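Guides > Local history > Reading opinion polls

How to read an opinion poll about a monument in your town

When a town discusses if a statue or a street name should stay, sooner or later a poll appears. People quote one number from it and the discussion becomes hot. I wrote this guide for members of our reading circle, after we had such a debate about the Brouwer column and many of us understood the same poll in different ways. You need the poll report, a pencil and half an hour.
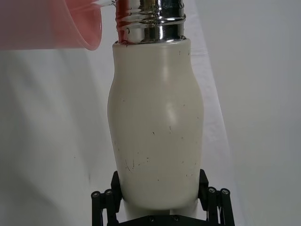
Kurnport, April

Before you start, find the full report. A newspaper article is a summary of it, and often the summary has only the most surprising result. Look at the end of the article for the name of the polling firm, then look on the website of the firm for a document with all questions and tables. If you cannot find it, write to the newsroom and ask. Grażyna Nowicki did this for us and received the tables on Sunday evening.

Step 1. Read the exact question

Copy the question by hand, word for word. "Should the column be removed?" and "Should the column be moved to the museum garden?" are two different questions, and a person can say no to the first and yes to the second. Check also what was asked just before. If the earlier questions were about the cost of road repairs, people have money in their mind when they come to the column.

Step 2. Find who was asked

Write down the total number of people and how they were chosen. The Kurnport poll had 172 answers, in a town with 4,000 adults. This can be enough for a general picture if the people were chosen by chance. If they clicked on a link at the page of a group which already has an opinion, then even a much bigger number will not help you.
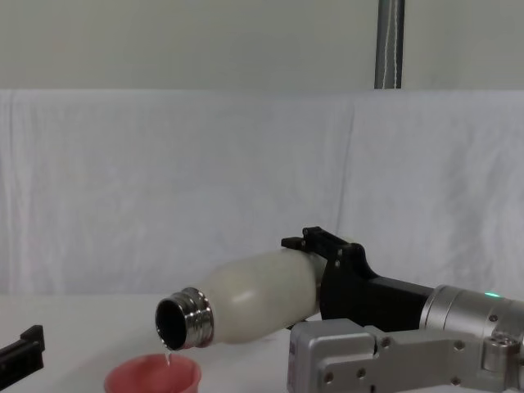

Look also at the way of contact. A poll made only by home telephone will reach more older people, and one made only by an app will reach more younger ones. Good firms correct for this with weights, and they say so in a short note under the tables. Read this note – it is usually small and gray, but it is worth your time.

Step 3. Look at the small groups with care

Newspapers like to write that young people think one thing and old people think another. Go to the table and see how many persons are in each age group. In our poll the group under 25 had 11 people. If one of them changes the answer, the result moves by nine points! So I would not build any argument on it.

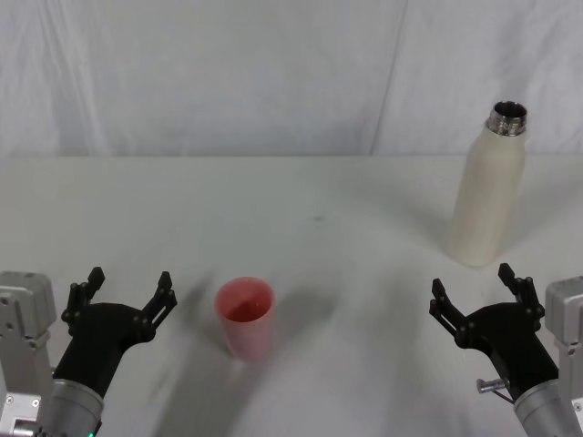 Step 4. Do not forget the undecided

Add the "yes" and the "no". If the sum is far from one hundred, many people did not choose. Sometimes the article leaves them out and counts the percentages again, and then a weak lead looks like a strong one. Note also if "no opinion" was offered as an answer at all.

Step 5. Compare with an older poll

One poll shows one moment. Try to find another one with the same question, or almost the same. Chunhua Han found in the library a survey from the time when Grodard Square got its present name, and we could put the two side by side. The wording was different in five places, so we compared only the parts which matched.
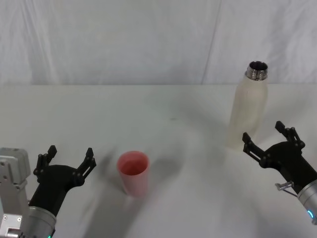
Step 6. Write your own summary

Use two or three sentences, with the question, the number of people, the date and the result, including the undecided. Give it to somebody from the other side of the debate and ask if it seems fair to them. If they object to a word, change the word and try again. We pinned our summary next to the door of the reading room, with the tables under it, so everybody can check the numbers.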